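Jesach connects Gullix shift calendar with Jesik time sheets

New connector moves confirmed shifts into the time sheet without typing them again

January 28, 2019 – Jesach, the maker of the Gullix shift calendar for staffing agencies, announces today that Gullix can be connected directly with Jesik, the time sheet and billing program. The connector is available from today for all customers who use both products. It is included in the Gullix Standard and Gullix Office plans and there is no separate fee for it.

Until now, agencies that plan their shifts in Gullix had to export a file at the end of the week and load it into Jesik. When a shift was changed after the export, the coordinator had to correct it in both programs. With the new connector, a shift that is confirmed in Gullix appears in Jesik as an open time sheet line, with the worker, the client site, the start time, the end time and the pay code already filled in. When the shift is moved or canceled, the line in Jesik is changed as well, as long as the time sheet is not yet approved.

"Our customers asked for this more often than for any other thing," says Fatima Matlala, product manager at Jesach. "They are people who plan on Thursday evening for the coming Monday, and on Sunday half of the plan is different. They want that the change is made one time and in one place."

Tested with 194 agency offices

The connector was tested before the release by 194 offices of agencies in light industry, hotel cleaning and event catering. During the test, 1770 workers were planned through the connected programs. The first version sent every change immediately, and several offices found that the workers received too many notices when a coordinator was still trying out different plans. Jesach therefore added a waiting time, which the office can set itself. Changes made within this time are collected and sent together.

One of the test customers was Lumbantobing, an agency that places kitchen and service staff. Lumbantobing plans many short shifts, often two on the same day at different addresses for the same person. For this case the connector keeps the two shifts as separate lines in the time sheet and does not join them, even when there is only a short break between them. An office that prefers joined lines can choose this in the settings.
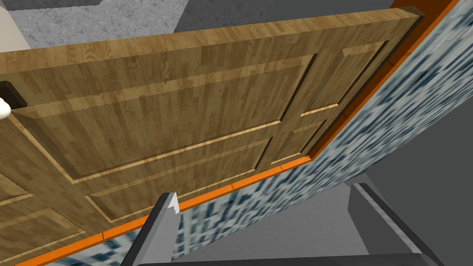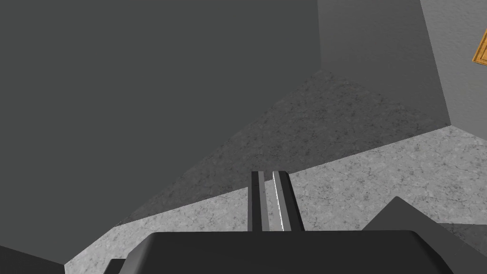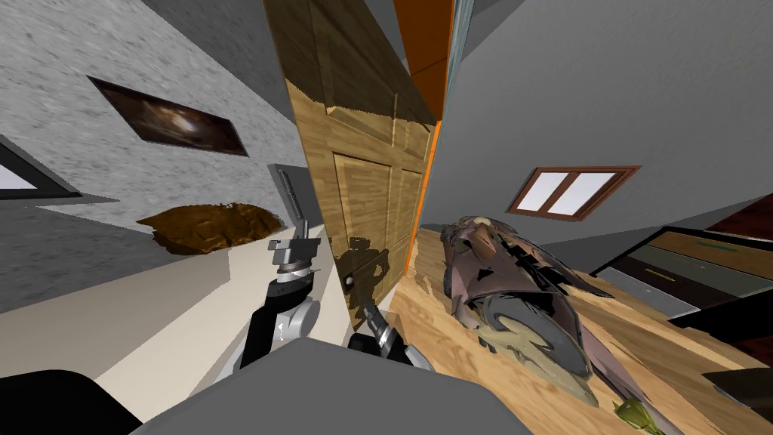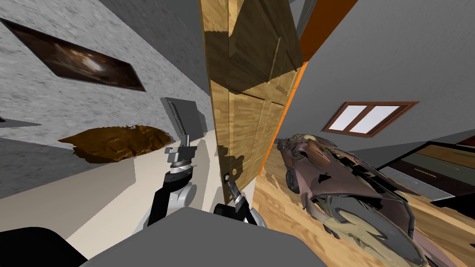
Computer-rendered interior views.

How the connector is set up

The connector is switched on by the account administrator. In Gullix, the administrator opens Settings, then Connections, and chooses Jesik from the list. The program asks for the Jesik company code and for a connection key. The key is created in Jesik under Company, Access, New key. It is shown only one time, so it should be copied before the window is closed. If it is lost, a new one can be created and the old one stops working.

After the key is accepted, Gullix shows a page where the workers of both programs are matched. Workers with the same employee number are matched automatically. For all others the administrator chooses the right person from a list. A worker who is not matched can still be planned in Gullix, but the shift is not sent, and a yellow mark stands next to the name in the calendar.

Client sites and pay codes are matched in the same way on the following 2 pages. Jesach recommends to start with one branch or one client and to let the connection run for a full pay period before the others are added. Offices that did this in the test had fewer questions for the support team.

What is sent and what is not

The connector sends confirmed shifts only. Drafts, open offers and waiting lists stay in Gullix. Notes that a coordinator writes on a shift are not sent either, unless the box "Share note with time sheet" is checked for that note.

In the other direction, Jesik reports back to Gullix when a time sheet is approved. The shift is then shown as locked in the calendar. Pay rates, bank details and tax data are never sent to Gullix. Each transfer is written in a log that the administrator can read and download, with the time and the name of the user who made the change.

If one of the two programs cannot be reached, the changes wait in a queue and are sent when the connection is back. A change that could not be delivered is listed at the top of the log with a short reason, for example "pay code missing" or "time sheet already approved". It can be sent again with one click after the reason is corrected.

Existing customers

Customers who already work with the file export can continue to do so. The export stays in the product and will not be changed. It is not advised to use both ways for the same branch in the same pay period – this can create double lines in the time sheet, and they have to be removed by hand.

The connector needs the current version of Gullix. Users of the web version have it already. Offices that still use the installed version must update to release 3 first, and this update is free for customers with a valid support agreement. On the Jesik side no update is needed.

Next steps

In April, Jesach plans to add overtime warnings. Jesik will then report the hours already approved for the week, and Gullix will show the coordinator a warning before a worker is confirmed for a shift that goes over the limit set by the office. The limit can be different for each branch.

"We decided to leave the warnings out of the first release, although some of our testers wanted them very much," says Fatima Matlala. "A warning that comes too late, or with the wrong number of hours, is worse than no warning. We prefer to take the time and do it right."

Jesach also offers a free online introduction for administrators, in which the matching of workers and pay codes is shown step by step and questions can be asked. The dates are listed in the Help menu of Gullix, where customers can also register. A recording is placed in the same menu afterward.

About Jesach

Jesach develops planning software for staffing agencies and for companies with changing work hours. Its main product, the Gullix shift calendar, is used by 606 agencies. The company gives support by phone and email to all customers, also to those on the smallest plan.

Press contact

Fatima Matlala
Product Manager, Jesach
Press questions can be sent through the contact form on the Jesach website. Please choose "Press" as the subject.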